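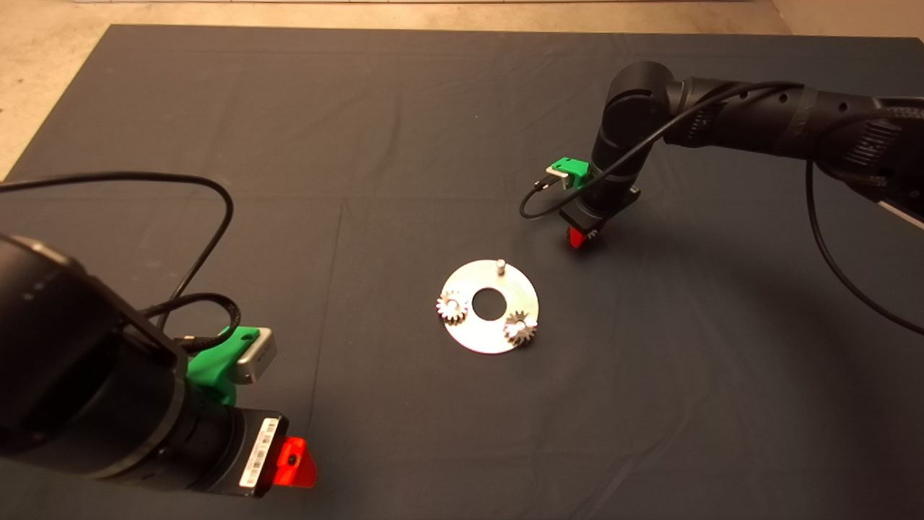
Madalena Veloso wrote to us after the last round to say she had only ever been a bride's cousin in a school play, and would we please tell people that this is no obstacle at all. So we're telling you! Rosales, our new television drama about two families and one very stubborn orchard, is looking for a leading actress for its first season, along with six supporting players of any age.

We'd love to meet faces the audience doesn't know yet. You needn't have an agent, and you needn't live nearby, though you should be free to film from February onwards. Our director, Agathe Lemaire, likes long rehearsals and plenty of tea, so a bit of patience helps – as does a fondness for early mornings.

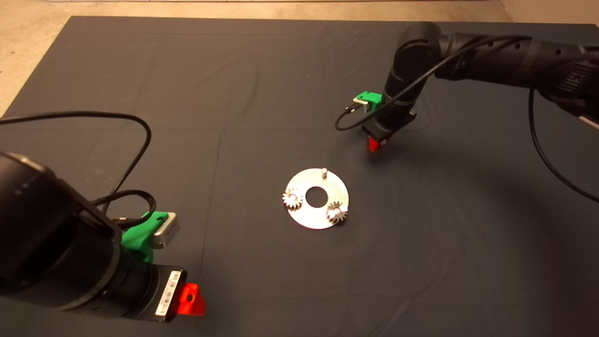
The lead is paid $3,000 a week and supporting roles $1,000, with travel covered for anyone coming more than 100 kilometres. Lunch is on us too, and we're told it's rather good.

To apply, send a short video of yourself reading any speech you enjoy, plus a few lines about who you are and what you like to watch, to Citlali Robles in the casting office at Navent. Home recordings are perfectly fine. Applications close October 4, 2022, and everyone who writes will get a proper reply.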